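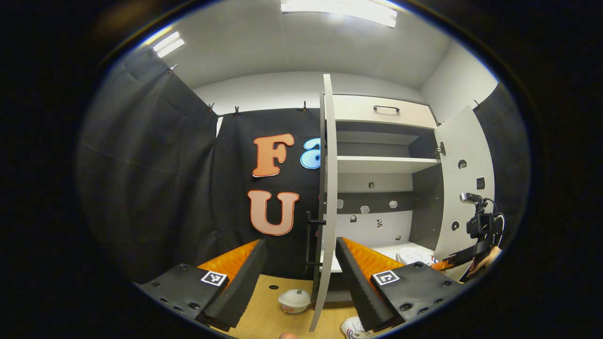
**What is the Comitz?**

The Comitz is a small two-seat car that you build at home from a kit. It has three wheels, two in front and one in the back, and it uses the engine and gearbox of a used motorcycle. The plans were drawn by Calum Tennant in Serndale.

**How much does the kit cost?**

The basic kit is $3,839. It includes the frame, the body panels and the front suspension. The motorcycle is not included, and paint is also not included.

**Can I buy the body only?**

Yes, for $2,292. Some builders prefer to weld their own frame from the plans.

**Do I need a motorcycle license to drive it?**

This depends on your state. Please ask your local office before you order – we can not give legal advice.

**Which seats fit?**

We recommend the Miettinen low seat. Other seats may fit if you move the rear mounts, but then the belts must be moved too.

**Can I see a finished car?**

Rafia Dhanial keeps one in Pollville and she is happy to show it on a Friday afternoon. Write to us first, and tell us your height if you want to try the driver's seat.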